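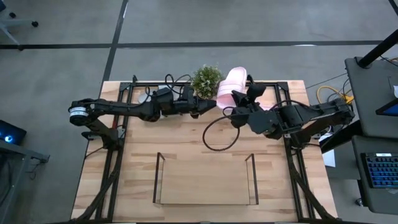 A light wooden worktable with a top of pale tan strips

Edge-glued panel

An edge-glued panel is a flat board made by joining narrow strips of solid wood side by side with glue. Panels of this kind are used for tabletops, workbenches, shelves, stair treads and countertops. They are sold in home centers and lumberyards in many countries, usually in standard widths, and are also made to order by small shops.

Background

Wide boards cut from a single log have always been scarce and costly. They also tend to cup as they dry, as the growth rings on the two faces shrink by different amounts. Joining several narrow strips spreads this movement across the panel and allows the use of shorter and smaller trees. Early makers used hide glue, which softens in damp conditions. Synthetic glues came into wide use in the 20th century and made the panels suitable for kitchens and workshops.

Manufacture

Boards are dried in a kiln, planed and ripped into strips. Knots and splits are cut out. Strips may run the full length of the panel, known as full stave, or may be built up from shorter pieces joined end to end with finger joints. Glue is spread on the edges, and the strips are held in a clamp or press until it has set. The panel is then sanded to its final thickness.

Opinion differs on how the strips should be laid. Some makers turn every second strip so that the growth rings face in opposite directions. Others place the best face of each strip upward and accept a slight bow — a choice more common in furniture than in stair parts.

Common woods

Beech, birch, maple, oak, pine and rubberwood are all used. Color varies within a species and often within a single tree, and makers may sort strips by shade before gluing. Mixed panels, in which light and dark strips are combined freely, are generally sold at a lower price.

Movement and care

Solid wood panels widen in humid weather and shrink in dry weather, mostly across the grain. Tops are therefore fixed to their frames with slotted brackets or wooden buttons that allow some play. A top screwed down tightly may split along a strip or pull a joint open. Oil finishes are easy to renew but must be applied again from time to time. Varnish gives stronger protection against water, though damage to it is harder to repair.

Production at Pimley

The Pimley panel works was founded by Digby McPhee in a former grain store with a staff of 10. It first supplied bench tops to schools in the Sindden district, including an order of 818 tops for which the works added a second press. Under a later manager, Fatima Ogbonna, the works moved to kiln-dried beech and employed 31 people. Its standard bench top remained in the catalog for 22 years. The original press is kept at the Fikulham trade museum.

See also

Butcher block
Finger joint
Plywood
Wood glue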